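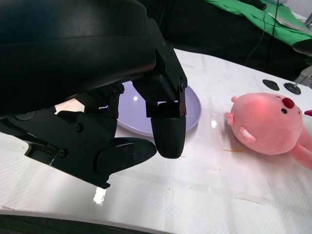
08/10/2022
by Yuxi Xiao

Bread again. Second try at the rye from the Pawłowska book and it came out like a brick, a nice smelling brick. Starter was sluggish all morning, should have waited. Didn't wait. Had to catch the Pindale bus at noon so everything got rushed, the shaping worst of all.

Ate two slices on the bus anyway. With the plum jam, fine. More than fine.

Bus late. 88 people on it, or felt like it, all with wet umbrellas. Got to Skatstead to find the flour shop shut for lunch – stood under the awning of the bank and wrote my list on the back of a reciept. Rye, caraway, string, stamps, call Mom.

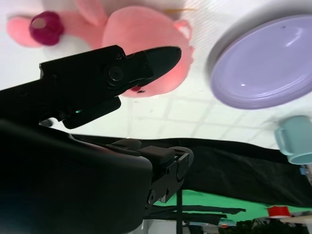
Anyway they opened late and only had the coarse stuff. Bought it. The woman said soak it overnight, hot water, lid on. Will try. She also said my starter wants feeding twice a day in this weather, and not out of the fridge. So I've been starving it since July, poor thing.

Forgot the stamps. Forgot to call Mom too, did it at nine, she was half asleep and told me the whole Clerker wedding story again.

For tomorrow:
– feed starter before coffee
– soak the coarse rye tonight!! (do it now, before bed)
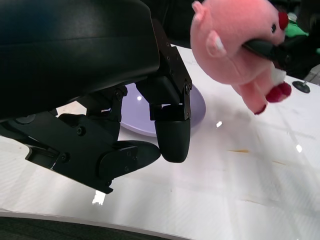
– find teh lid for the big pot
– stamps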